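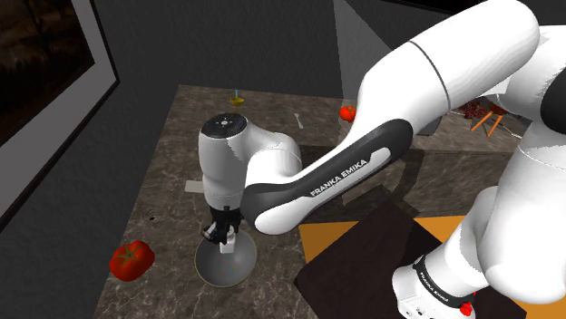 Robot arm over a brown stone worktop (computer rendering).

Visit report: Cuvivach fort and the Dostel visitor centre
By Vimala Amin

The lower gate at Cuvivach opens at eight, and the ticket window opens fifteen minutes later. Arriving before the window opens gives no advantage, as tickets are checked again at the second gate. I visited on Wed 15 June with Kumaresan Unnithan, who was measuring step heights for a separate access guide.

Entry is by one ticket that covers the fort, the stepped tank and the visitor centre. The climb from the second gate to the upper court has 287 steps in four flights. The first two flights were relaid in February and are even. The third is original stone, worn in the middle, and the handrail is on the left only. Water is sold at the lower gate and nowhere above it.

The upper court is the main reason to come. The north wall stands to its full height, with the carved brackets still in place, while the south wall was rebuilt in plain blockwork and is easy to tell apart. The tank lies below the east side and is reached by a separate path. At the time of our visit the bottom landing was roped off. Vasanthi Bhat, the site guide on duty, said it would stay closed until the monsoon silt has been cleared, which puts it out of reach for most of this year's visitors.

Guided walks start on the hour and take 47 minutes on the printed schedule. Ours ran over, mainly at the inscriptions. Group size is limited to 25. The commentary was in English and Kannada, with a printed sheet in Japanese prepared by Reiko Nakajima. The English sheet repeats a paragraph on page 2 and leaves out the tank altogether.

The Dostel visitor centre is a ten-minute walk from the lower gate, along a road with no pavement. It holds a scale model of the fort, two rooms of finds and a reading area. Labels in the first room are clear and dated. In the second room several cases have numbers but no matching list – the desk has one on request.

Transport: the Kukimero bus stops at the lower gate and the last return leaves at 17.40. Parking is on rough ground opposite the Rao tea stall. Toilets are at the visitor centre only. Large bags must be left at the lower gate, where a numbered token is given. Tripods need a permit from the centre, issued the same day.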